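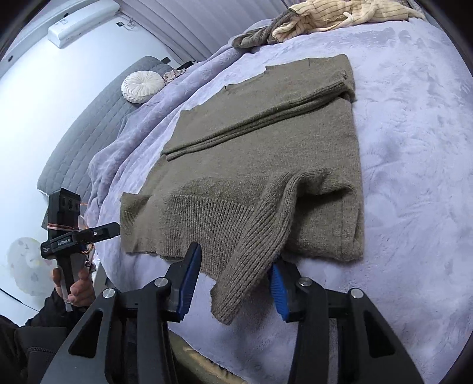
Tredia gripper kit: questions before you pay for it

Last updated 17/08/2024. I run a small automation advice page and I bought none of this myself. Gastgate lent me the two-gripper Tredia kit and I sent it back. They have not read this page.

What is Gastgate selling?

A pair of hand-held grippers you work yourself, plus access to their software, Coughlan, which turns your recordings into training material for a robot arm. The arm is extra. The sales page manages to go a very long way down before it says so.

So it won't fold my laundry?

No. You fold your laundry, slowly, with a gripper in each hand. The idea is that a machine learns from enough of these sessions. How many is enough? I asked twice and got a link to the brochure both times.

What does it cost?

The kit is $539. Coughlan is $40 a month after the first month, and you can't export your recordings without it. That second part bothers me more than the price.

Is clothing a fair test?

It's the test they advertise, so yes. A sweater is hard: it sags, the sleeves go wherever they like, and ribbed cuffs bunch up. Boxes and cups would flatter any gripper. I'd still like to see Gastgate publish results on knits done by someone who doesn't work there.

How do the fingers hold fabric?

Each finger has a soft blue pad on the inside. You close the two pads on an edge, lift, and carry it over. For a sleeve, take the edge of the fabric and leave the middle alone. The manual tells you to start with the garment spread out, front side up, with the sleeves out to the sides.

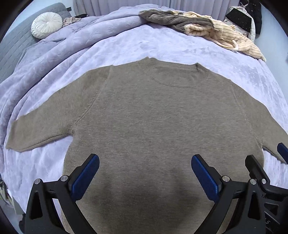 Sweater laid out front side up, gripper fingers open.

Do I need a special table?

The manual says any flat surface. I'd call that generous. A plush blanket is soft and has its own folds, and I would want to know how the software copes with that before I trusted it. A bed is where most people fold clothes, though, so I don't object to it as a work surface.

Can one person use both grippers?

Yes, one per hand. Expect sore wrists. I stopped after 5 garments the first time – the brochure talks about sessions of 133, and I would like to meet whoever wrote that.

Who is behind the software?

Coughlan was bought in from Jonmont in January. Support questions go to Debashish Majumder, who answered mine politely and in full sentences, except for the ones about accuracy.

Can I return it?

Within 40 days, in the original case. You pay shipping. Download your recordings first, while your account still works.

Would you buy it?

Not for a home. For a small lab that already owns an arm, maybe – but get the export terms in writing, and ask for a trial on your own clothes.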